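Diary Allotment Recipes Old posts Get in touch

Clendemstead > Diary > November

The great curtain saga, continued

Woke up at half past five with the wind rattling the back gate and couldn't get off again, so I gave up and made tea and sat in the kitchen in my coat. The boiler is sulking. Margus says it wants a new valve, and he said so in October as well, so I suppose I ought to ring somebody.

Anyway! Main news is that I went over to Doina and Kastriot's after breakfast to help with the hall curtains. If you've been reading for a while you'll know we said yes to making these back in the summer, when it was light until ten and anything seemed possible. They are ENORMOUS. The hall windows go nearly up to the roof and the old curtains (brown, smelled of soup) came down before the wedding in September, and ever since then the dance class has been doing its warm-up in full view of the bus stop.

Doina had the lining spread out through two rooms and into the hallway, so to get to the loo you had to take your shoes off and sort of wade. I pinned, she cut, Kastriot made coffee and stayed well out of it. We got three drops pinned by lunch and then found that one was back to front, the second one, the one I'd been so pleased with. Out came all the pins. I said a word and the dog left the room.

Lunch was bean soup and the last of the Durkero, that hard salty cheese Sorin brings back whenever he goes to see his mother. I had far too much of it. We talked about whether to go to Leka again at Easter or try somewhere flatter, what with Kastriot's knee, and Doina wants a place with a proper oven this time (last year's had two settings, off and furnace). The cottage we liked has gone up to 300 for the long weekend. Not sure. I'd pay it for the view, but I'm not the one with the knee.

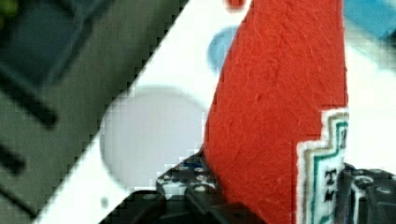 Bujar Grgić
Diary keeper and very slow hemmer

After lunch the sewing machine got the hump and started chewing thread. We tried a new needle, then we tried rethreading the lot, and then Doina turned it off and on again as if it were a telly, and it ran beautifully for the rest of the afternoon. No idea! Two drops hemmed by four o'clock and the third one tacked. My fingertips are like a colander.

Walked home the long way by the river to stretch my back. It was nearly dark and the water was up over the stepping stones, and there was a heron standing about on the far bank looking put out. Met Sorin outside the Vivarska, who wanted to know if I was coming to choir, and I'd clean forgotten choir, so I had ten minutes to bolt a sandwich and find my folder. We're doing the one with the awful tenor entry. I came in early twice.

Home by half nine, boiler still off, hot water bottle on. Must remember to take my good scissors back to Doina's tomorrow, and buy more white thread, and ring about that valve.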